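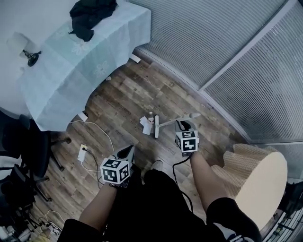 Standing on a wood-look plank floor.

WIDHAM FLOORING TO OPEN BUENAVENTURA SHOWROOM IN MAY

BUENAVENTURA -- Widham Flooring will open its second showroom in May, in the former furniture store on Rasden Street. The new location will carry wood-look planks, tile, carpet and sheet flooring for homes and small businesses, along with trim, underlayment and stair parts.

The showroom will have 303 floor samples on display. Most are mounted on large boards that can be lifted down and laid flat, so that customers can stand on them and see how the color looks from above. A separate area near the front windows is set aside for viewing samples in daylight.

Customers may borrow up to five samples at a time and keep them at home for 14 days. There is no deposit. The same lending policy has been in place at the company's first store in Rorkolel for several years, and samples borrowed at one store may be returned to the other.

Wood-look planks now make up the largest share of the company's orders. Medium browns and pale gray-browns sell best, and wider boards have been gaining on narrow ones. Much of the demand comes from owners of older houses who want the same floor to run from the hallway into the kitchen.

"People usually come in with a small square of something they like and want to know what it will look like across a whole room," the company said in a statement. "We wanted enough space in Buenaventura to show them a bigger piece of floor."

Widham will offer home measuring from the new store starting the week it opens. The visit covers room dimensions, door clearances and the condition of the existing floor, and customers receive a written quote that lists materials and labor on separate lines. Removal of old carpet and tile is quoted on request. Furniture moving is included, except for pianos, aquariums and pool tables.

The company will also sell end-of-run stock at the Rasden Street location. Leftover cartons will be kept in the rear of the building and priced by the carton. These sales are final, and quantities are limited to what is on hand.

Parking is behind the building, with a loading door for customers picking up their own orders. The Rorkolel store will remain open with no change to its hours.

About Widham Flooring

Widham Flooring was founded in 2000 and sells and installs floors for homes, offices and shops. Its main store and warehouse are in Rorkolel.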